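Falemau Table Lamp Oil, Unscented, 1 Liter

Item 682
In stock, ships in two working days

Clean-burning oil for glass table lamps and small wick lanterns. For indoor use.

Falemau oil is the one we use in our own shop, in the four lamps that stand in the window from October until spring. We changed to it after many years with another oil that became hard to get. Customers asked us which one we burn, so we started to sell it also by the bottle, and now it is the product we send out most often after wicks.

The oil is clear and has no color added. If you want colored oil for a lamp with a clear glass base, please look at the Dalisay oils, which come in red, green and amber. They burn the same but they can stain a pale wick, and you should not mix two colors in one lamp unless you like brown.

What it fits

Any lamp with a flat wick or a round cotton wick made for liquid lamp oil. This includes the Ano lamps, small and large, and the Ziseck wall lamps with the tin reflector. Older lamps from the flea market are usually fine too, but check the burner first. The wick should move up and down when you turn the little wheel, and the collar must sit tight on the glass.

It does not fit pressure lanterns, camping stoves, outdoor torches or room heaters. Please do not try it. We get this question every January when the power goes out somewhere, and the answer is always the same.

How to fill

Let the lamp become completely cold. Take off the chimney and the burner. Fill with a small funnel up to three quarters of the base, not more, as the oil needs a little room when it gets warm. Put back the burner and wait. A new wick must drink for at least 30 minutes before you light it, and a thick one should have an hour. If you light a dry wick it will burn itself instead of the oil, and you will have a black edge and a bad smell in the room.

Start with a low flame. The glass needs some minutes to warm up evenly. After that you can turn the wick up, but only until you see the flame become even and yellow. If there is smoke, it is too high.
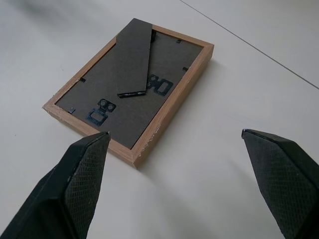
Trim the wick when it has a hard crust, with sharp scissors and straight across. Some people like to cut the corners a little round, and this gives a softer flame shape. My colleague Kirsty Carnegie cuts a low point in the middle of hers and is very proud of it. I cannot see a big difference, but it does no harm.

Where to put the lamp

On a flat and steady surface, away from curtains, shelves and anything that hangs. Leave one meter of free space over the chimney. The air that comes out of the top is much hotter than people think – a paper lampshade on a low cord is a real danger. Keep lamps where children and cats cannot reach, and never leave one burning in a room without a grown person in it.

Storage

Keep the bottle closed and standing, in a cool place and out of the sun. The cap is child-resistant: press down and turn. An opened bottle keeps for years. If you put the lamps away for the summer, empty them and pour the oil back through a coffee filter into its own bottle. Old oil that has stayed in a lamp for a long time can turn yellow and thick, and it then makes soot. Do not pour it in the sink. Bring it to the place where your town collects paint and solvents.

Safety

Harmful if swallowed. If somebody has swallowed lamp oil, do not make them vomit, and call a doctor or poison control at once. Wipe spills with paper and wash the spot with dish soap. The full safety sheet comes with each bottle and we can send it by email also.

Details

Content: 1 liter
Color: clear
Scent: none
Bottle: plastic with child-resistant cap
Sold by: single bottle or box of six
Burning time: depends on the wick, please see the questions

Shipping

We ship lamp oil by ground only. It cannot go by air, so we are sorry that we cannot offer express for this item. Orders over $49 go without shipping cost. A box of six is heavy, and the driver will leave it at the ground floor if there is no elevator.

From customers

"Very good oil. We have used it in two Ano lamps all winter and the chimneys needed washing only a few times. My old oil smelled like a garage." Korkor Gyamfi

"Burns well. The cap is difficult if you have weak hands, I ask my son to open it." Feven Kumsa

"Fine product, but the box came with one corner wet. One bottle was not closed well. They sent a new one the same week." Mawuli Korletey

Questions we get

How long does one bottle last?
It depends on the width of the wick and how high you burn. In a small Ano lamp with a low flame, one bottle gives us many evenings. A large lamp with a wide wick will finish it much sooner.

Can I add perfume or essential oil?
No. It clogs the wick and it can flare. Use a scent dish on the table if you want a smell.

Can I mix it with what is left in my lamp?
If it is also clear lamp oil, yes. If you do not know what it is, empty the lamp, wipe it out and change the wick.

Why is my flame higher on one side?
The wick is cut crooked, or it sits crooked in the burner. Turn it all the way up when the lamp is cold and look.

Do you take back empty bottles?
In the shop, yes. Not by mail.

For other questions please write to Paavo Mäkelä at the shop. I answer in English and Finnish, most often in the evening.

Page last changed Thursday, February 17, 2022

See also: flat cotton wicks, chimney brush, small steel funnel, Ziseck spare reflector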